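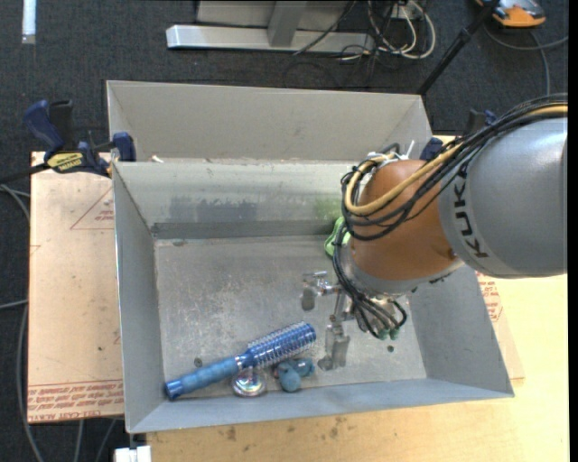

Cable dress on the bin cell keeps creeping, how do you all route yours?

tapedeck_lou
October 2026
Okay, asking here because I've gone around and around on this. We run a KUKA over a sheet-metal bin clamped to a wooden table, multi-finger gripper, mixed junk in the bin (a hairbrush is the current favorite troublemaker). The picking is fine. My headache is the cables. They're draped over the outside of the arm and hang in loops by the wrist, and every few days I get a dropout on one finger. I reseat the connector, it comes right back, and off we go until the next time. It always seems to happen when the last joint has been turning a lot. Anybody have a dress that stays put?

gravelbin
Those green connectors dangling at the end would be the first thing I'd go after. If they can swing, they're taking the load every time the wrist whips around. Put a little bracket on the gripper side and tie the cable down BEFORE the connector. Hook and loop, please, no zip ties cranked down till the jacket squeaks.

mrs_offset
Agree on the bracket, but I'd look at the loops too. We had the same thing on the Itier cell. I jogged the last joint to both ends of its travel, slow, with my eyes on the bundle the whole time, and at one end it went tight as a guitar string. I let out 5 inches and haven't touched it since. Well, except to clean it.

tapedeck_lou
Tried more slack in the summer! Then it snagged on the edge of the bin. So now I'm scared of slack, lol.

halfturn
You're all fixing the wrong end imo. Limit the joint in software and quit letting the planner wind it up. Ours would go most of a turn the long way just to grab something it could've reached with a tiny wiggle. Tightened the limit, dropouts stopped, no brackets needed.

gravelbin
Until somebody loads an old backup and the limit's gone. I've lived that one. Do the bracket.

halfturn
So check your backups?? A bracket doesn't help if the joint can still pull the whole bundle tight.

mrs_offset
You can do both, boys.

pennywasher
Different question, how often are you checking the clamps on the bin? I see the IRWIN bar clamps and I use the same kind of thing. Ours work loose from the gripper bumping the floor of the bin. I moved one corner 3 millimeters without noticing and spent a whole morning blaming the camera calibration. Now I've got pencil lines on the table around the bin, and I give every clamp a squeeze before the first run.

tapedeck_lou
Oh that's good, I'm stealing the pencil lines. I squeeze them on Mondays, so probably not enough. I also need to wipe the bin out, the floor is getting pretty grimy.

pennywasher
Dry rag first, then a damp one. And pull the gripper up and out of there and hit the e-stop before your hands go in, even for a quick wipe.

dutchoven_k
We bought the dress pack from Promberg and I have mixed feelings. It does keep everything tight to the arm, but it's bulky, and in a deep bin it hit the wall before the fingers got anywhere near the corners. Took it off after 15 days. Might be fine on a flat table.

gravelbin
Yeah, for bins I'd stay with a soft sleeve and a couple of straps.

tapedeck_lou
Update! Made a bracket out of scrap aluminum, strapped the cables ahead of the connectors, and pulled the joint limit in a bit too (happy now, halfturn?). Ran 43 picks this afternoon without a dropout. I know that doesn't prove much. I'm going to leave it alone and look at the jackets again in December.

halfturn
Very happy. Save a backup tonight.

mrs_offset
What did you use for the straps? I'm almost out of mine and the Zanetti ones get fuzzy and let go.

tapedeck_lou
Just the wide stuff off a roll, cut to length. I'll look for the label tomorrow.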